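Wanted: people to help us find out which gripper is worse

Gripper comparison study, Grisberg site. Paid sessions, applications open March 2026
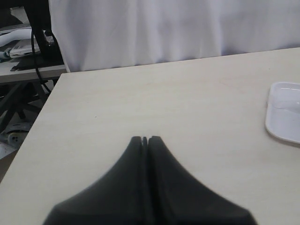 We have two grippers, one arm and a long-running argument. The Wilari has narrow fingers and a firm opinion about where you should put them. The Tiwari is wider, softer and more forgiving, and drops things with great gentleness. Half of our group swears by one, half by the other, and all of us have practiced far too much to be trusted. We need operators who don't care yet.

What you would be doing

You steer the arm by hand controller from a chair next to the table. Small household items have to be picked up and put in a tray. You do this with one gripper, take a break, then do it with the other. The order is drawn by lot, so please don't write to ask for the good one first. We log the time per pick, the drops, and how often you let go of the controller to shake out your hand. After each half there is a short form. It has a box for remarks, and we do read it. The pilot round in December gave us "like eating peas with tweezers," which is now a heading in our internal report.

A full visit takes 100 minutes, including the break and the training run. You can come for up to 7 visits. Later visits use a different controller, the Gukitik, which has more buttons than anyone has asked for.

Who can apply

Adults with working use of both hands and normal or corrected vision. Left-handed people are very welcome, as the pilot had hardly any and it showed. You should be able to sit for the length of a visit and be all right with a wrist camera view on a monitor, which makes a few people queasy. If you're one of them, you can stop at any point and will still be paid for that visit.

No robot experience is needed. If you have operated an arm like this for a living, we can't take you for the main study, but tell us anyway – we want a small group of experts for comparison, mostly so that they can disagree with us.

Gamers often ask whether they will do well. They usually do fine on the first few picks and then start hurrying.

Pay

$300 for the first three visits together, $700 if you complete all 7. Parking is free. Coffee is also free and priced correctly.

Practical matters

Tie back long hair and leave loose bracelets at home. The arm moves slowly and there is a stop button within your reach, which you will be shown before anything else. We record the wrist camera and the controller signals. We don't record your face or your voice, so you may say what you like to the gripper.

To apply, send a short email to Ashok Rastogi at the Grisberg test lab with your age, your dominant hand and the times of day that suit you. Put "gripper study" in the subject line. A résumé isn't necessary. Applicants who are selected will get a consent form to read before the first visit.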